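5.3 Cable check and gripper alignment (two-arm table cell)

Scope

This section applies to the Kovov two-arm table cell in its standard layout, with both arms reaching over a single work surface and the head camera mounted between them. It covers the routine check of the wrist cables, the mechanical alignment of the grippers, and the return of the cell to service. Replacement of a gripper or of a wrist housing is described in section 6.

The check is to be carried out every 18 working days, and in addition after any collision stop, after any change of gripper fingers, and whenever the cell has been moved.

Before starting

The operator shall have completed the basic safety instruction for the cell. Loose sleeves, lanyards and jewelry are to be removed. Two persons are required for steps 7 to 10: one at the arms and one at the enable switch.

Tools and materials:
Hex keys supplied with the cell
Torque driver, set to 2 Nm
Lint-free cloth
Cable ties, reusable type
Trilau alignment gauge
Service log

CAUTION: The arms remain under power when the program is paused. Do not place a hand between a gripper and the table unless the enable switch has been released and the status lamp is off.

Part A – Cable check

1. End the running task from the Kirel console and wait for the message "Task closed."

2. Select Service, then Pose, then Inspection. Both arms move inward over the table at reduced speed and stop with the grippers pointing toward the middle.

3. Release the enable switch. Confirm that the status lamp is off before approaching the table.

4. Follow the cable of the left arm by hand from the wrist housing back to the forearm. The cable must form an open arc. It must not be stretched, twisted, or pressed against the edge of the housing.

5. Repeat step 4 on the right arm. On this side the cable may hang below the wrist. Note whether it could catch on any item left on the work surface when the arm is lowered.

6. Inspect the black rings between the arm segments for cracks, and the screws of the wrist housings for looseness. Tighten loose housing screws with the torque driver. Do not tighten the screws on the silver elbow segments, which are set at the factory.

Objects used in tasks, such as cans, bottles, bags and pens, may stay on the table during Part A provided they do not hinder access to the cables. Items beneath or beside a gripper shall be moved away before Part B.
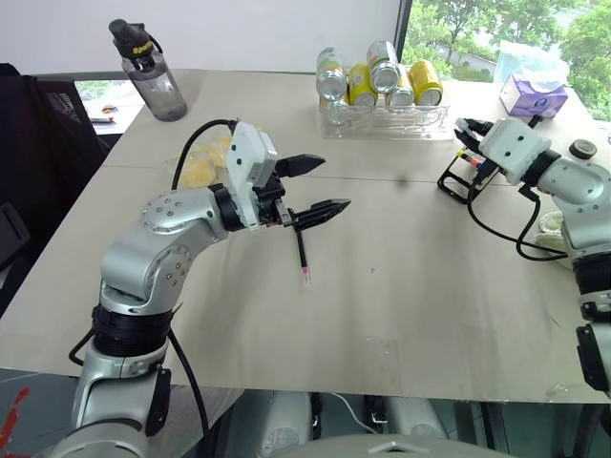
Operators at the Radulović site have asked whether the cable loop under the right wrist should be tied up closer to the forearm. It should not. A short loop restricts the wrist at the end of its travel and places the load on the connector – a fault that may appear only after several weeks. If a loop catches repeatedly, reroute the cable as described in section 5.5 and record the change.

Part B – Gripper alignment

7. Clear the area below both grippers. Wipe the fingers and the table surface with a dry cloth. Remove remains of adhesive tape from the area where the gauge will stand.

8. Place the alignment gauge flat on the table within reach of the left gripper. The gauge must not stand across the seam in the tabletop.

9. Have the second person hold the enable switch. From the console, select Service, then Align, then Left. The gripper opens, lowers and closes on the gauge.

10. Read the offset shown on the console. A value of 4 or less is acceptable. If the value is over 4, release the enable switch, loosen the finger screws by half a turn, seat the fingers against the stop, and retighten. Repeat from step 9, then carry out the same procedure for the right gripper.

NOTE: If the offset remains too high after a second attempt, do not continue. Tag the cell as out of service and proceed to section 6.

Part C – Return to service

11. Remove the gauge and all tools from the table. Check the floor around the base for dropped screws.

12. Run the Open/Close test once for each gripper. Listen for scraping.

13. Enter the offset values, the cycle count and any rerouted cables in the service log. Finger pads are to be renewed at 2000 cycles, whatever their appearance.

14. Return the task objects to their places and select Resume. The first run after service shall be made at reduced speed with an operator present.

For adjustment of the head camera, see section 5.4.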